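인쇄 | 이메일로 보내기

4. 식기 건조대 및 쟁반 배치

본 절은 Skamo 식기 건조대를 탁자 위에 설치하고, 세척한 식기를 건조한 뒤 쟁반으로 옮기는 절차를 설명한다. 부품 번호는 1373이며, 쟁반과 보관 용기는 별도 품목이다.

4.1 설치

1. 탁자 상판의 물기와 이물질을 닦아 낸다.
2. 건조대를 격자 바닥이 아래로 향하도록 평평한 곳에 놓는다.
3. 건조대 옆에 쟁반을 놓는다. 건조대와 쟁반의 테두리가 겹치지 않게 한다.
4. 투명 보관 용기는 쟁반 바깥쪽에 둔다.

주의: 격자 바닥은 뚫려 있으므로 물이 상판으로 직접 떨어진다. 원목 상판에서는 Nollow 물받이 매트를 건조대 밑에 깔고 사용한다.

4.2 식기 적재

1. 컵은 옆으로 눕히거나 엎어서 격자 위에 놓는다. 눕힐 경우 벽면에 기대어 구르지 않게 한다.
2. 공기와 접시는 물이 고이지 않는 방향으로 놓는다. 공기는 반드시 엎는다.
3. 포크와 숟가락은 격자 칸에 하나씩 세운다. 손잡이가 가는 제품은 기울어질 수 있으나 건조에는 지장이 없다.

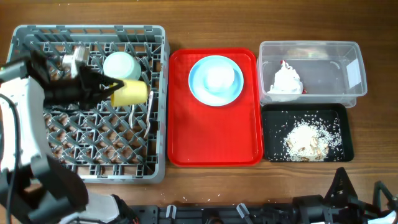 4. 건조 시간은 실온에서 거의 55분이다. 습도가 높은 장소에서는 더 길어진다.
5. 건조가 끝난 식기는 접시, 공기, 컵, 수저 순으로 쟁반에 옮긴다. 접시를 먼저 놓고 그 중앙에 공기를 엎어 올리면 자리를 덜 차지한다.

참고: 공기를 접시에 올린 상태로 쟁반을 들 때는 수평을 유지한다. 쟁반 테두리는 미끄럼을 막는 용도가 아니다.

4.3 보관 용기

사용한 종이 냅킨은 건조대나 쟁반에 두지 말고 투명 용기에 모은다. 젖은 냅킨을 넣은 경우 용기를 당일에 비우고 중성세제로 헹군다.

4.4 청소

1. 식기를 모두 내린 후 건조대를 든다.
2. 측벽의 구멍과 격자 교차부를 부드러운 솔로 문지른다.
3. 흐르는 물로 헹군 뒤 세워서 말린다.

경고: 플라스틱 식기와 건조대를 화기 가까이에 두지 않는다. 금속 수세미와 연마제는 표면을 손상시킨다.

물때가 남으면 Flurnon 세정액을 희석하여 사용한다. 희석 비율은 9절의 표를 따른다.

인쇄 | 이메일로 보내기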